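Damp in the Mokangate Flats: What I Learned From Asking People About Their Bathrooms

Student project report by Olga Azevedo
September 1, 2023

I should start by saying this wasn't the project I signed up for. My first idea was a history of the old ferry landing at Fernen, and I had even borrowed two books for it. Then in May the ceiling of our own bathroom went black in one corner, my flatmate started coughing, and I spent so much time reading about mould that my tutor said I might as well write it up and get some marks for it. So I did!

The question I settled on was a simple one. Why do some flats in the Mokangate blocks have terrible damp in the bathroom when other flats, built the same year and off the same plan, have hardly any? There are 191 flats across the three blocks. I obviously couldn't get round all of them, so I put a note through every door and waited to see who would write back. I got replies from ten households (well, 11 if you count a man who only wanted to complain about the bins), and ten of those let me come in with my little humidity meter and a clipboard.

How I did it

I visited each flat twice, once in the morning soon after somebody had showered and once in the late afternoon. I stood the meter on the edge of the basin, left it for 10 minutes and wrote down what it said. I also asked the same short set of questions each time: how many people live here, how long are the showers, where does the washing dry, do you open the window, and does the fan work. That last one got the most interesting answers, because a lot of people weren't sure. One lady in the Punley block had lived there for years thinking the fan was a light that had stopped working.

The meter was a cheap one and I wouldn't trust it to the last point. I did check it against the one in the college lab before I started and the two stayed close, so I was happy enough to compare one flat with another. If I did it again I'd leave a meter in each bathroom for a whole week, as two readings is a very thin slice of somebody's life. I'd also start earlier in the year. Doing a damp project as the weather warms up is a bit like studying snow in June, and several people told me I should have seen the place in winter.

What the bathrooms are like

The blocks went up in one go and the bathrooms were meant to be identical, but years of different owners have changed that. Some have been tiled right to the top, some stop halfway with paint above, and one had wallpaper (I didn't say anything). The paint was where most of the mould was. Tile doesn't give it much to feed on, so it sticks to the grout and the sealant, and people can scrub it off with an old toothbrush on a Sunday-type morning when they feel like it. Painted plaster soaks the wet up and holds on to it, and once the black spots are in they come back through a fresh coat within months.
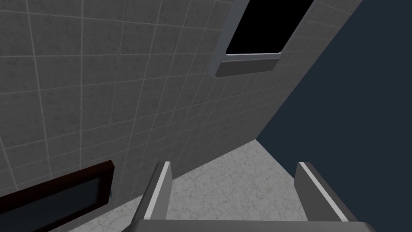 I'd gone in expecting tiles to be the whole answer, and for a week or two I was rather pleased with myself. Then I visited a flat in the Louro block with tile from floor to ceiling and a reading higher than almost anywhere else. What was going on there? The steam had nowhere to settle in, so it ran down the walls and sat in the corners, and then it drifted out into the hall and made the coats smell. The owner had moved the coats twice and never thought about the bathroom. Tiling had protected the walls very nicely and done nothing at all about the air.

So I went back to my notes and sorted the flats again, this time by what people did after a shower. That gave a much clearer pattern.

What seemed to matter

Of the ten flats, seven dried their washing indoors for most of the year, and the worst readings were all in that group. A full load of wet clothes gives off a surprising amount of water, and if the rack is in the bathroom with the door shut then it all stays there. People do it because the blocks have no drying yard (it was turned into parking) and because the rules say nothing can hang on the balconies. I don't blame anyone for it. We do the same, and our rack was standing right under the black corner.

The second thing was the gap under the door. I wouldn't have noticed this at all, but one chap who used to fit kitchens pointed it out to me. A fan can only pull air out if some new air can get in, and in several flats somebody had laid thicker flooring in the hall and closed the gap up completely. In those flats the fan hums away and shifts next to nothing. I held a strip of toilet paper against the grille to test it (very scientific). In the flats with a decent gap it stuck, and in the others it flopped down.

Third was heat. Three households told me they never put the bathroom radiator on, to save money, and with prices as they are I can see why. But warm steam landing on a cold wall is how you get drips in the first place, and the outside corner is always the coldest bit.

Windows mattered less than I'd guessed. Nearly everybody said they opened theirs, but when I asked for how long the answers went all over the place, from a couple of minutes up to 8 hours. The people who left it open all day in the cold ended up with chilly walls and not much to show for it. A short blast with the door closed, straight after the shower, looked better in my afternoon readings, although with so few flats I can't be sure of that.

What we tried at home

I wanted at least one before-and-after, so I used our own bathroom. We moved the rack to the living room next to an open window, took the door off and planed a bit from the bottom of it (my flatmate's uncle did this, I held the other end), and started wiping the walls down with a window squeegee after each shower. The squeegee is annoying and I forget it half the time. Still, the afternoon reading came down and stayed down for the rest of the project, and the corner hasn't gone black again so far. We changed all three things at once, which my tutor has already told me off for, so I can't say which one did the work. My money is on the rack.

Things I'd do differently

More flats, for a start. The people who answered my note were mostly people who already had a problem, so my ten aren't a fair picture of the 191. I would also like to have asked about floor level, as I only realised near the end that I'd hardly seen any top-floor flats. And I'd write the questions out properly before the first visit. My wording wandered a lot in the early ones, and "long shower" means something very different to a teenager than it does to my gran.

I sent a one-page version of this to everyone who let me in, with the bit about door gaps in large print. Two of them have written back to say they've trimmed their doors. The lady in the Punley block has had her fan looked at too, and it only needed a clean and a new switch. My books on Fernen are now badly overdue and I'm taking them back tomorrow.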